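一座桥，三吨，绕远的人们

特稿 · 道路与出行

先到桥头。早上，雾还没散，河面看不清，桥看得清。Lokilska桥，石头的，单拱，两辆小车会车得有一辆先停。桥头新立的牌子，白底红圈，里面一个3，后面一个t。牌子底下的水泥颜色还浅。

一辆送面包的厢式车开过来，停住。司机下车，走到牌子前头看了看，又走回去，倒车。倒了好长一段，路窄，后头还有车跟着，也得倒。我站在草沟里给他们让地方，鞋湿了。

从Vutside到Ditedthorpe，走桥是一条近路，也是老路。桥限重以后，超过3吨的都得绕，上游那条，多走4公里。地图上看没什么。4公里嘛。可一天跑几个来回的人不这么看，坐26路的人更不这么看。

26路绕不绕，这件事吵了一整个冬天。

去年秋天的事

得从October说起，也就是去年十月。桥每隔几年有一次检查，搭架子，人钻到拱底下去敲。敲石头，听声音。干这行的一位工程师跟我解释，好石头敲出来是脆的，里面松了的发闷，"像敲一个熟过头的西瓜"。他说他自己并不喜欢这个比方，但每次跟外行讲都得用它，别的比方大家听不懂。

那次敲出来发闷的地方比上一次多。拱圈上有一条缝，以前就有，以前量过，这回再量，宽了。灰浆掉了不少，下游那面的侧墙往外鼓。鼓得不多，肉眼看不出来，我去看了，看不出来。他叫我把脸贴在墙上，顺着墙面往前瞄，这才看见一点弧度。脸上蹭了一片青苔。

报告写出来，结论一句话，能走，别走重的。

什么叫重？这就开始了。

3吨这个数字怎么来的，我问过好几回，每回得到的回答都不太一样。工程师说是算出来的，按轴重、按跨径、按拱圈厚度，再打折扣。道路管理部门的办事员说是"按规定的档位取的"，算出来比3吨高一点，但没有那个档位的牌子，往下取了一档。两个说法我觉得都对。一个说的是计算书，一个说的是牌子。

可牌子上取的这一档，正好卡在很多车的腰上。小轿车没问题。空的小货车多半没问题。装了货的小货车，有问题。救护车，有问题。26路公交，大问题。

总重还是实重

再说一个很多人搞不清的地方，我一开始也没搞清。

限重牌管的到底是车这会儿有多重，还是车登记证上写的最大总重？面包车早上出门满满一车，下午空着回来，下午能不能走桥？

问了Vutside修车铺的老板，他说看实重，空车随便走。问了Ditedthorpe那边跑货的，他说看证，空的也不行，他有个亲戚就因为这个接过罚单，在别的地方。两个人都说得斩钉截铁。

后来查到，要看牌子底下有没有那块小副牌，写的什么。Lokilska桥的副牌，写的是最大允许总质量。也就是看证。空车也不行。

副牌挂得低，字又小，前头还有一丛山楂。我去的那天山楂刚发芽，等叶子全长出来，那块副牌大概就没人看得见了。我跟办事员提了一句，她记下来了，说归另一个组管，修剪归修剪，标牌归标牌。

修车铺老板听了以后不太高兴。他的拖车空着也超。以前Ditedthorpe那边有人抛锚，他过桥就到。现在得绕。他说绕路的油钱他不会加到客人头上，过了一会儿又说，看情况。

意见书

正式的限行令出来之前有一段公示。按规矩，谁都可以写意见，写信也行，网上填也行，到图书馆拿一张纸填完塞箱子里也行。

最后收到1,113份。

这个数放在城里不算什么。放在这儿，吓人。Vutside加上Ditedthorpe再加上中间那些农场，办事员在这个岗位上坐了很多年，她说以往一次道路公示能收到一小叠就不错了，有一回改路名，收到的信还都是同一个人写的。

意见书是公开的，可以去看，得预约，在一间没有窗户的屋子里翻。我翻了一个上午加半个下午。没翻完。手写的那些最费眼睛，也最好看。

有一封是学生写的，字很大，说26路如果不过桥，那她就赶不上合唱团，合唱团在放学以后，末班车提前了她就只能唱半首。有一封从头到尾在讲桥下面的鱼，跟限重一点关系也没有，讲得很细，哪块石头后面有鳟鱼，写到最后一行才说，"同意限重，卡车震得鱼不咬钩"。有一封是反对的，反对的理由是桥从他小时候就那样，他爷爷赶牛过去过，一群牛多重你们算过没有。

牛的事我真拿去问了工程师。他想了想说，牛是分散荷载。

支持的和反对的，没有想象中那么分得开。很多人两样都写，一边说安全第一，一边说那我怎么去看牙。大部分意见到最后都会绕到同一个地方上来，26路。

26路

26路是Cozma在跑。Cozma是家不大的客运公司，车库在Vutside外头的一片空地上，旁边是家卖木柴的。跑的线路不多，26路是里头最老的一条，也是最不赚钱的一条，两样都是调度自己说的。

老路线，从Vutside的市集广场出来，过磨坊，过Lokilska桥，沿河岸上坡，到Ditedthorpe的教堂底下掉头。桥那头有一站，就叫桥头，没有候车亭，一根杆子，杆子上一张时刻表，塑料套里进了水。

绕行的路线，不过桥。出广场以后往上游走，上大路，从另一头进Ditedthorpe。多出来的4公里大部分是大路，车开得快，调度说时间上耽误得没有大家想的那么多。耽误的是别的。磨坊那一站没了。桥头那一站没了。沿河岸那一段，住得散散落落的，门口本来招招手就能停，也没了。

我坐了一趟改线以前的26路，又坐了一趟改线以后的。两趟是同一个司机，他没认出我。

改线以前那趟，车上有点挤，到磨坊下去几个，桥头又下去几个。过桥的时候司机把速度压得很低，发动机的声音变得很闷，车身擦着护墙过去，坐右边的一位老太太伸手就能摸到石头，要是窗户能开的话。没有人抬头。都在看手机，或者看窗外，看了几十年的那种看法。

改线以后那趟，空。大路上风大，车有点晃。司机开得比以前快，到Ditedthorpe早了，就在教堂底下熄了火等点。他说他不习惯。以前那条路他知道哪儿有人，谁家的狗会跑出来，现在大路上没有人，也没有狗。

我问他乘客去哪儿了。他说有的让孩子开车送，有的走到桥这边来坐别的车，有的"就不出门了吧"。最后这半句说得很轻。

小车行不行

中间有过一个方案，换小车。

既然大巴过不去，那弄一辆3吨以内的小巴，专门在桥上来回摆渡，两头接大车。听上去顺理成章。公示会上一提出来，底下好些人鼓掌，我也在场，也觉得行。

不行在哪儿呢，不行在登记证。能装轮椅坡道的小巴，底盘一加固，座位一装，最大总质量就过了3吨。不装坡道的有轻的，但公共线路的车必须能上轮椅，这是合同里写死的，也应该写死。Cozma的人把能找到的车型都问了一遍，轻的没坡道，有坡道的不轻。找到过一款差一点点就合格，把备胎拿掉也还是差一点点。

有人提议坡道放在站台上，车上不带。站台谁来建。杆子底下那一块是泥地，再过去一步是水沟。

还有人提议走路过桥。两头的车停在桥头，人下来，走过去，再上车。这个方案在纸面上不花钱。桥上没有人行道，护墙到车道之间只容得下一个人侧着身子。下雨呢。推婴儿车呢。提建议的那位是个每天跑步的人，穿着跑鞋来的。

后来这些都搁下了。搁下的意思是会议纪要里写"另行研究"。

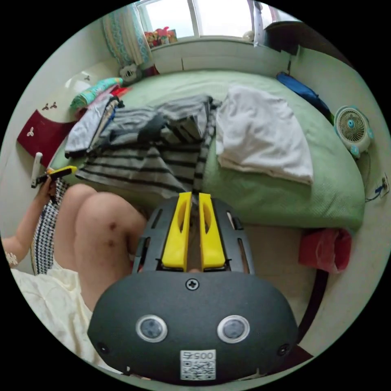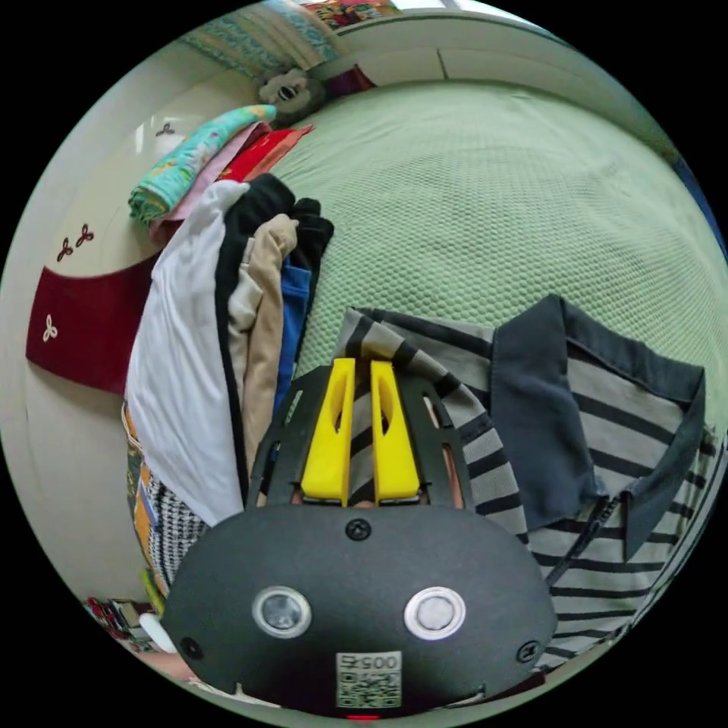
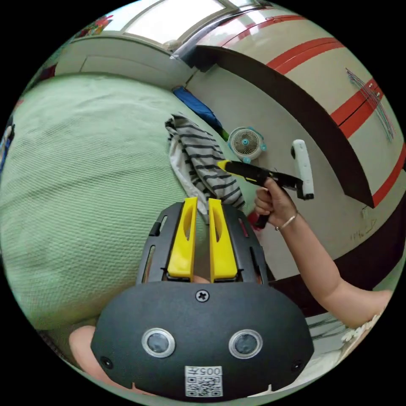
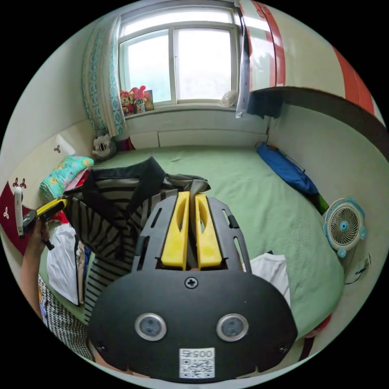
另行研究之后就到了冬天最冷的那一段，会也不怎么开了。暖气不足是一个原因，大家都累了是另一个。我给几边打电话，都说在等。Cozma在等道路部门定日子，道路部门在等法务看文字，法务看的是副牌上那一行小字该怎么写，来回改了好几稿。

限行令最后是2025年3月31日生效的。那天没有仪式，当然没有，谁给限重牌剪彩。一辆皮卡开过来，两个人把套在牌子上的黑塑料袋剪开，揭下来，袋子里积了一兜雨水，浇了其中一个一袖子。他骂了一句。然后他们把扎带捡干净，走了。

前后脚，第一辆倒车的就来了。

谁来管

牌子立了，有人看，有人不看。头几天我在桥边上待的时间不短，看到的各种都有。有老老实实调头的。有停下来打电话的，打完还是过去了。有一辆拉砂石的，离着老远就鸣喇叭，一点没减速，从牌子底下轰过去了，护墙上掉下来一小撮灰。

执法归谁，又是一笔账。超速的归警察，超重的按理也归警察，但是警察没有秤。有秤的是道路部门，一套移动的，平时在几个区之间轮着用，轮到这边要排。而且限的是最大总质量，看证就行，不需要秤。那就得把车拦下来看证。拦车又只有警察能拦。

所以理论上，一个警察站在桥头看证件，就够了。实际上警察站了一个上午，第二天去别处了。

装摄像头的事也提过。拍车牌，跟登记库里一比对，超了就寄单子。别的地方这么干过。这儿卡在电上，桥头没有电，最近的一根杆子在坡上，拉线要过一块私人的地，地的主人就是写信说牛的那一位。他倒没说不行，他说先把牛的事算清楚。

还有一种办法是做窄。在桥头立两排桩子，宽车压根儿进不去。简单，粗暴，不用电也不用人。消防那边不同意。农机那边也不同意。收割机过不过得去是一回事，收割机过不去这个季节就别收了，是另一回事。收割机本来也超重的呀，我说。对方在电话里沉默了一下，说那是另外一个问题。

我后来弄明白了，农机有一条单独的豁免，申请，一次一批，过桥的时候前后不能有别的车。这条写在限行令附件里，附件要单独下载。我问了好几家农场，知道有附件的只有一家，那家的女儿在县里学过法律。

救护车那一段

这部分我写了删，删了写。说简单一点。

救护车是允许走的。紧急车辆执行任务的时候不受限，全国都一样。可是允许走和应不应该走，两码事。桥不管你闪不闪灯，它只知道有多重。

急救站在Vutside这头。我跟值班的聊，他们内部的规定是，能绕就绕，情况特别急的由车长当场决定。当场决定，在夜里，在坐着的时候，膝盖上放着个平板，后头那位家属在电话里哭。车长说她不喜欢这个规定，也想不出更好的。

她说她们重新掐过时间。白天绕大路跟走桥差别不大，夜里更小，夜里大路空。差别大的是住在桥头那一小片的人，两边都不挨着。那一片原来是全镇离急救站最近的地方之一，过桥就是。现在隔着桥，看得见站里的灯。

我在桥头那边敲过几家的门。有一家请我进去喝了茶，茶很浓，猫趴在时刻表上，改线以后的新时刻表，他们那一站在上面没有了，还是留了一份。男主人心脏不太好。他说他不怕，他说他怕的是冬天路上结冰。他太太没说话，把糖罐往我这边推了推。

面包、邮包、校车

再讲几个绕路的人，零零碎碎。

送面包的，就是开头那位。面包房在Vutside，炉子很早就开，Ditedthorpe那家杂货店要赶在开门前到货。以前过桥，时间刚刚好。现在要么早起，要么晚到。他选了早起。杂货店的老板娘说面包来得比以前还热，她满意。他不满意。他说你们写文章的不要光写她。

送邮包的换了小车，分两趟。两趟加起来比原来一趟多花了小半天，他按件算钱，不按时间。我问他有没有跟公司提，他说提了，公司回了一封邮件，感谢他的反馈。

校车。校车不归Cozma，是另一份合同，走大路，本来也不过桥，所以没受影响。这件事传来传去传成了"校车也停了"，家长群里闹了一个晚上，到第二天校车照常来了，大家站在路边有点不好意思。

搬家公司。一对年轻夫妇刚买了河岸上的房子，搬家那天货车到了桥头才看见牌子。绕过去，从河岸另一头进，那头的路更窄，卡住了，卡在两棵椴树中间。最后家具是用邻居的拖拉机一件一件运的。拖拉机也没申请豁免，不过没过桥，所以不用申请。沙发淋了雨。

养蜂的那位，蜂箱是夜里运的，一颠蜂就躁，他最在意路面平不平。大路比老路平。他是我遇到的唯一一个认为改道改得好的人，说了半天大路的沥青有多细。

修还是换

那么桥什么时候能好。

两条路，修，或者在旁边另造一座。

修，就是把拱圈灌浆，鼓出来的侧墙拆了重砌，石头编号，一块一块拆下来摆在草地上，再一块一块放回去。要用石灰灰浆，不能用水泥，水泥太硬，跟老石头合不来。石灰怕冻，冬天干不了。会砌这种墙的师傅不多，要排队，跟秤一样要排。修完以后能不能取消限重，工程师不肯打包票。他说能提高，提高到哪一档，得修完再敲一遍。

另造一座，快，宽，26路想过就过，收割机也能过。钱多。而且老桥是登记在册的，旁边新造一座会不会挡住它，又要请人来看，看完写报告，报告再公示，公示再收意见。办事员说到这儿笑了一下，说箱子她还留着呢。

Ditedthorpe的人偏向造新的。Vutside的人偏向修。这个分法我一开始没想通，两头都要过桥，怎么想的不一样。后来在Vutside的酒馆里有个人跟我说，新桥要是造了，大路那边的货车就全从镇中间穿过来了，现在这座破桥帮他们挡着呢。他女儿的卧室就临街。

哦。

所以有一部分人，嘴上不说，其实挺愿意桥就这么坏着。别坏透，坏到大车过不来、小车还能过的程度，正正好。这种话公示会上听不见。1,113份里我翻到过一封，写得很含蓄，说"目前的交通水平令人愉快"。

Cozma那边

回头再去了一趟车库。木柴店在锯木头，说话得喊。

调度给我看排班表，一张很大的纸，铅笔写的，擦了又写，纸都起毛了。26路改线以后，油耗多了，乘客少了，补贴没变。补贴是按班次给的，不按公里，当初签合同的时候没人想到路会变长。这4公里，一天好几趟，都是公司自己贴。

能贴多久？调度说合同到期之前肯定跑。到期之后呢。锯木头的声音正好响起来，我没听清，又问一遍，她摆摆手，指指外头，意思是出去说。出去以后说的是别的事了，说车库的屋顶漏。

司机们有自己的想法。其中一个提了个建议，我觉得挺实在。把26路分成单双，一班走大路到Ditedthorpe，下一班到磨坊掉头，磨坊那一站至少保住了，河这边的人还有车坐。掉头的地方够不够？他说他下班以后自己开着空车去试过，够，就是要压一点磨坊门前的草。磨坊的主人说压就压吧，那草本来也不怎么样。

这个建议递上去了。听说讨论过，听说有人赞成。要改的话得走变更程序，变更要公示。

桥头那一站没有人提出什么办法。杆子还在。我最后一次去看的时候，塑料套里的水倒是干了，里面还是旧时刻表。有个人站在杆子旁边，我以为她在等车，就过去告诉她车改线了。她说她知道，她在等她妹妹，她妹妹从Vutside走过来，桥头好认。

我们俩站了一会儿。一辆小车过来，对面又来一辆，两边都停下来，互相让，谁都不先走，然后两辆一起动了，又一起停住。她说一直就这样，从前就这样。

后续

几件没写进去的，补在这儿。

副牌前面的山楂，到交稿为止没有剪。叶子长出来了。

拉砂石的那家公司我打过电话，对方说他们的司机都受过培训，不可能闯限重。我说了时间和地点，对方说会内部了解一下。没再回我。

豁免申请的附件，现在挪到首页上来了，要往下拉一拉。

意见书的原件还在那间没有窗户的屋子里，要看得预约，预约电话上午打比较容易通。学生写的那封在第一个盒子里。合唱团后来把排练提前了，提前到午休，她现在能唱完整首，就是吃饭要快。

移动秤下一次轮到这边的日子已经排出来了，办事员说排得比预想的早。牌子管的是证上的数，称出来的重量在这座桥上用不着，我问那秤来了称什么。她说先来了再说。

本刊地方版记者 报道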